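About Brurnov

Hello, and thanks for clicking through to this page (not many people do, and we're fond of the ones who do). Brurnov makes and sells umbrellas, wallets and a small number of other things you carry around every day and mostly don't think about until they let you down. We've been at it since 2000, in the same building in Limstead, with the same front door that sticks in damp weather.

The short version of how we began is that Afia Akpalu lost her patience with umbrellas. She was working in the buying office of a department store at the time, and part of her job was ordering the cheap folding kind that sit in a bin by the register. She'd take samples home, use them on the walk to the train, and throw most of them out before the season was over. She kept notes on which part went first. It was nearly always the same little joint where the rib meets the stretcher, and she got to wondering how much it would cost to make that one joint properly. More than she hoped, as she'll tell you, but less than she feared!

The first umbrella was called the Pravow, and we still make it. It has a beech handle, a steel shaft and ribs you can take off and replace with a small screwdriver. It's longer than most people are used to and it won't fit in a desk drawer, so we understand if it isn't for you. A folding Pravow came along later after a great many letters asking for one, and we held out longer than we should have. The canopy now comes in 40 colors, which began as a joke between Afia and our fabric supplier and got somewhat out of hand. Navy still outsells everything else. The mustard has a loyal following in Limstead itself, and on a rainy market morning you can pick our customers out from across the square.

Etornam Mensah joined us as a Saturday helper while he was studying, sweeping up and answering the phone, and he now runs the leather side of the business. There wasn't a leather side before him. He had been making wallets at his kitchen table and carrying them in to show us, and one by one we all ended up with one in our pockets. His Kos wallet went on sale the following spring. It holds four cards and some folded bills and that's about the extent of it. People write in every year to ask for a version with a coin pocket, and Etornam writes back to each of them, very kindly, to say he's still thinking about it. He has been thinking about it for a long time.

Our building went up in 1953 as a dry cleaner's, and if you visit you'll notice the hooks are still in the ceiling of the front room. We hang the umbrellas from them. The workshop is behind, through the double doors, and the repair bench is under the window on the left where the light is best. You're welcome to stand and watch as long as you don't mind the radio. The kettle is usually on, and we're told our shop biscuits are worth the trip, though they come out of an ordinary packet from the grocery next door.

What we like to sell

We get a lot of visitors who are shopping for somebody else, often somebody who says they don't want anything. We enjoy those conversations more than almost any other part of the day. Tell us how the person gets to work, what they keep in their pockets, whether they're the type to leave an umbrella on a bus, and we'll do our best to find the right thing. Sometimes the right thing is a tin of leather balm for a wallet they already own and love, and we're perfectly happy to sell you that and send you on your way.

Everything can be wrapped if you'd like. We use plain paper and cotton string, and we'll put in a handwritten card with whatever you want on it, within reason. If you order online, leave your message in the box at checkout and one of us will copy it out. Afia has the nicest handwriting, so ask for her if it's a wedding.

Repairs

If we made it, we'll mend it. Ribs, handles, tips, stitching and snaps are all done here, and there's no need to find your receipt. Send the item with a note inside saying who you are and what's wrong. We do get parcels with no name in them at all, and there's a shelf of very good umbrellas upstairs waiting for their people to call. Repairs slow down in the weeks before the holidays, so please send things early if you can, or bring them by and we'll see what we can do while you have a cup of tea.

We don't mend other makers' umbrellas as a rule, but we've been talked into it before.
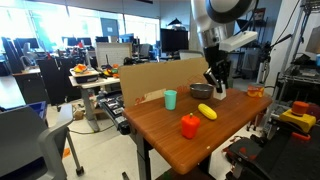 Limstead, December

The shop is keeping longer hours this month and will stay open until the last customer has finished browsing, within the limits of everyone's dinner. Wrapping is free all month. The folding Pravow in mustard is sold out again, and we're sorry about that! More canopies are being cut now, and if you leave your name at the counter we'll call you when yours is ready. Thank you for another good year of rain.

More from Brurnov

Choosing an umbrella for a tall person
How to look after your Kos wallet
Sending something in for repair
Gift cards and wrapping
Visiting the shop in Limstead

Contact us | Delivery and returns | Copyright Brurnov, Limstead. All rights reserved. | Back to top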